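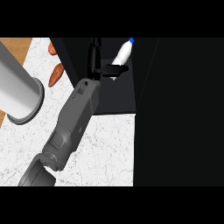 Grey arm with black two-fingered gripper, shown open. Computer rendering.

Celier Parade Barrier Set
Hire and purchase for parish and town councils

The Celier set is a system of interlocking pedestrian barriers for civic processions, carnival routes, switching-on evenings and other public gatherings held on the highway or in a town square. It is supplied by Calonard to local councils, either for outright purchase or on hire for a single event.

Each set contains 10 barriers, with hook-and-loop couplings at both ends, so that a line may be extended or shortened without tools. Sets may be joined to one another. Councils closing a longer stretch of road usually order several sets together, and we can deliver up to 100 barriers to one address in a single visit.

Feet are of the flat, removable type and lie flush with the paving. They are suitable for setts, tarmac and firm grass – please tell us in advance if any part of your route is on loose gravel, as a wider foot will be needed.

Council name panels
A panel bearing the name or crest of the council can be fixed to any barrier. Artwork should be sent with the order. Panels made for one event remain the property of the council and may be used again.

Road closures
Calonard does not apply for road closures on behalf of customers. The organiser must obtain any order required from the highway authority and should allow plenty of time for this. Signs and cones are not included in the set but may be added from the Duan range.

Hire terms
The hire period runs from delivery until collection, normally the following working morning before 11 am. A returnable deposit of £200 is payable on each booking. Barriers should be stacked at the delivery point, with feet removed and placed in the crate provided. Bookings for December should be made early, as stock is limited during that month.

Storage
Purchased sets can be kept on the Unelel trolley, sold separately, which passes through a standard double door.

Enquiries
Hire and delivery: Benedicta Bonsu
Purchases and name panels: Lihua Xue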